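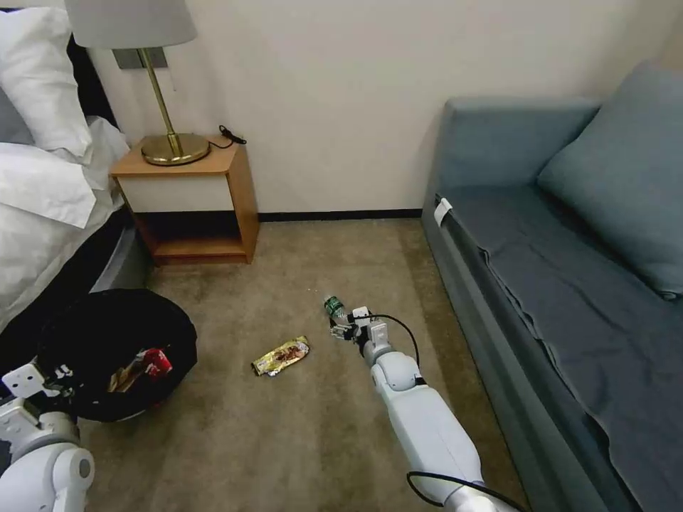 What order do you tidy a small guest room in when there's rubbish all over the carpet?

Asked by crumbsunderthebed
Viewed 3,095 times

I do changeovers for a little guest house called the Pattinasarany, just outside Histstead, and I've been at it since October. Most of it I've got the hang of now, but I keep going wrong on the smallest bedroom. By the time I've finished I've walked the same bit of carpet over and over and I've still found a sweet wrapper under my foot on the way out!

It's a bed down the left, a little wooden bedside table jammed in between the bed and the wall, and a blue-grey sofa down the right with a throw over the seat. What's left in the middle is a strip of beige carpet, and that's where everything ends up. Chocolate bar wrappers mostly, crisp packets, drinks bottles, and tiny white bits of paper that you only spot from one angle.

At the moment I strip the bed first because that's how I do my own at home. Then the sheets go on the floor, on top of the rubbish, and last week I carried a gold foil wrapper all the way down to the laundry room in a duvet cover. It went through the wash. I was picking foil off pillowcases until teatime. 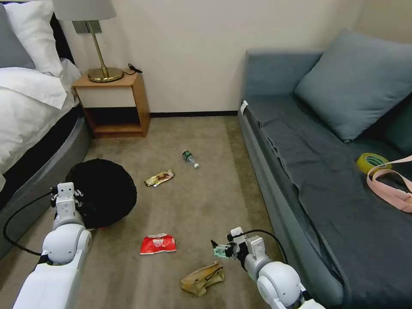
So my thinking was to do the floor before anything else, but then I make the bed and shake the throw out and more bits come down, and I'm back on my knees again. My sister says floor last, always, no arguments. My other half says floor first or you'll tread it in. They can't both be right - or can they?

Other things I'd love to know while I'm here:

Do you take the bin to the rubbish or the rubbish to the bin? Ours is a small round black one with a liner, light enough to carry.

Is there a decent way of getting crumbs out from where the sofa seat meets the back without a proper machine? I've got a Skustetti hand vac but the nozzle is too fat.

And what do you do about the curved bit at the foot of the bed? The base is padded grey fabric and it goes right down to the carpet, and fluff collects along it like you wouldn't believe.

I get 15 minutes before I have to start on the bathroom, so please be kind.

Edited to add: somebody asked in the comments what sort of stuff it is, and whether it's only on the floor. No, the sofa gets its share too.
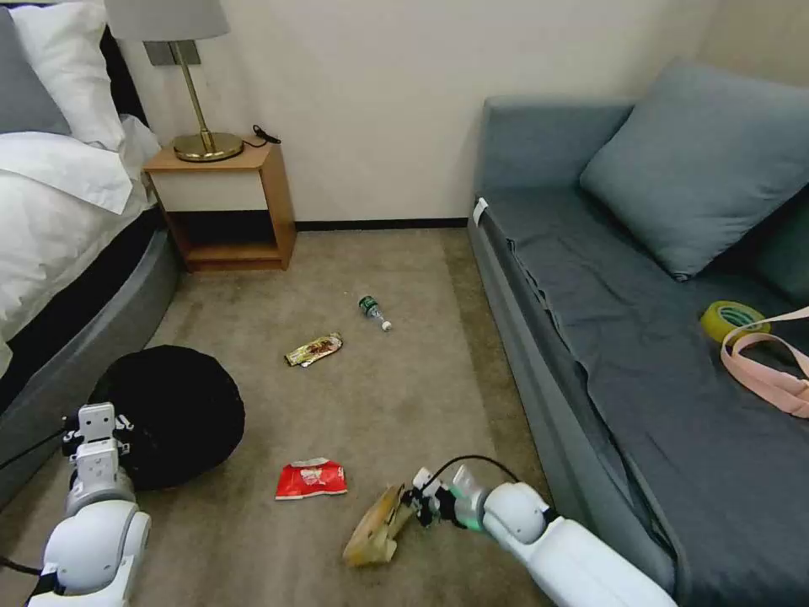 The small room, with a bottle on the carpet and a roll of tape and a pink strap on the sofa.

Things like tape and straps I never know what to do with. Wrappers are easy, they're rubbish. But is tape lost property? It's usually half used and nobody has ever rung up for one, but I feel awful binning it. I've got a drawer filling up with odds and ends and the drawer has started to stick.

mopandmutter
959 helpful votes

Your sister and your other half are both right, you just have to split the floor into two jobs. Picking up comes first, hoovering comes last. They're different things and I think that's where you're getting in a knot.

I cleaned holiday lets over in Skirkedstead for years and my order for a room like yours was:

Curtains and window open.
Bin in hand, pick up everything you can see on the carpet.
Same again along the sofa and the bedside table.
Strip the bed, straight into a laundry bag. Never on the floor, not even for a second.
Throw off the sofa, shake it, cushion forward, crumbs swept down onto the carpet.
Make the bed.
Dust the lamp and the tabletop.
Hoover from the far wall back to the door.
Fresh liner in the bin, and out.

Carry the bin with you, definitely. Walking each wrapper over to it is what's eating your time. I start in the corner by the bedside table and work towards the door, and I put the bin down about an arm's length ahead of me so I'm always moving towards it. Bottles I keep separate - I stand them up by the door as I go and they leave with me for the recycling, lids on. Give them a squeeze if they're the thin sort, they take up far less room in the bag. And check they're empty before you squeeze. I didn't once and had to change my socks.

For those little white bits, crouch down at the door before you hoover and look along the carpet towards the window. They show up much better from low down. On beige you'll never see them standing over them.

The sofa crack: an old, dry pastry brush. Brush towards you, let it all fall to the floor, hoover it up at the end. Don't bother with the hand vac there at all. I do the same where the bed base meets the carpet, only with a stiffer brush, the washing-up kind (a clean one!). Pull the fluff out into the open first and then run the hoover over it. If you go straight in with the hoover head it just rides up the padding and leaves a grey line behind.

Oh, and when you dust the bedside table, pick up whatever cable is lying on it, wipe under it and put it back neatly behind the lamp. Guests notice that more than you'd think.

teatowel_terror

just hoover round it. 15 mins is loads for one bedroom, I do mine in 3

would not bother keeping the tape

greyskirting

Agree with nearly all of mopandmutter's list but I'd swap the throw and the bed round. Dark throws hang on to crumbs, and if you shake one out in a room that size you can easily flick them over a clean white duvet, so do make sure it's before the fresh bedding goes on. Better still, take it outside if you've got a back step. I fold mine in on itself first so the mess stays in the middle.

On lost property, ask the owners what they want, it's their name over the door. Where I work we bag anything that isn't plainly rubbish, write the room and the month on it and keep it until the end of the following month. Tape goes in the bag. Straps go in the bag too, they could belong to a case or a camera or anything, and people do get in touch about those. After that the tape goes in our own kitchen drawer and I've not bought a roll since I started.

Also check under the cushion. Always check under the cushion. I've had a set of car keys, a retainer and most of a scotch egg.

Comment from crumbsunderthebed

Thank you all, did it mopandmutter's way this morning and had time for a cup of tea before the bathroom! Throw went out on the back step. Pastry brush is now on the shopping list, I'm not using my good one.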